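Nerkus Community Laundry and Bathhouse Program
Interim Progress Report to the Tura Fund
Reporting period: second half of the grant year

1. Purpose of this report

This report describes the work carried out at the Samitz Street bathhouse since the last payment was released. It covers repairs to the building, opening hours, the linen service and spending against the approved budget. Items that need a decision from the Fund are listed in section 5.

2. Building and repairs

The replacement of the boiler was completed in October, six weeks after the date given in the original work plan. The delay arose from a late delivery of valves and from the discovery of corroded pipe behind the east wall of the men's showers. The contractor, Song Heating, replaced the pipe under a change order that was approved in advance by the program office. The building was closed to the public while the wall was open, and bathers were directed to the municipal pool.

The two family shower rooms have been retiled and are back in use. The drain in the second room still empties slowly at busy times. The contractor has been asked to return under warranty.

3. Opening hours and use

The bathhouse is now open 30 hours a week, as required by the grant agreement. The late session on Thursday, which runs until 9 p.m., has become the busiest of the week and is used mainly by shift workers from the rail yard and by people living in vehicles or in rooms without a bath. The total for the period was 3,000 visits. Morning use remains low, and the program office is considering whether one morning session should be moved to the weekend.

4. Linen service

Under the first grant, visitors were asked to bring their own towels. Many did not have one, and some left without bathing. The program therefore purchased 400 towels and began lending them free of charge at the front desk. Towels are washed on site after each use. The loss rate has been lower than the budget allowed for, and no second purchase is planned before the end of the grant year.
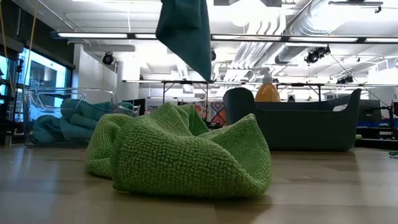 Haoran Jiang wrote in the visitors' book that the free towels had made the late session possible for him, as he comes straight from work, but that the line at the desk was too long and returns should be handled at a separate window. The program office accepts this point. A return hatch will be opened beside the exit, using an existing counter, at no cost to the grant.

5. Budget and matters for decision

Spending is within the approved total. The building line is overspent because of the pipe work described in section 2, and the linen line is underspent. The Fund is asked to approve a transfer between these two lines. A revised budget table has been sent separately to the grants officer.

The Fund is also asked to confirm whether the cost of water testing may be charged to the current grant. The agreement does not mention testing, and the city now requires it every quarter.

6. Next period

Work planned for the next period includes the warranty repair to the drain, new signs at the Samitz Street entrance and the opening of the return hatch. The final report will be submitted with the audited accounts.

Submitted by the program office, Nerkus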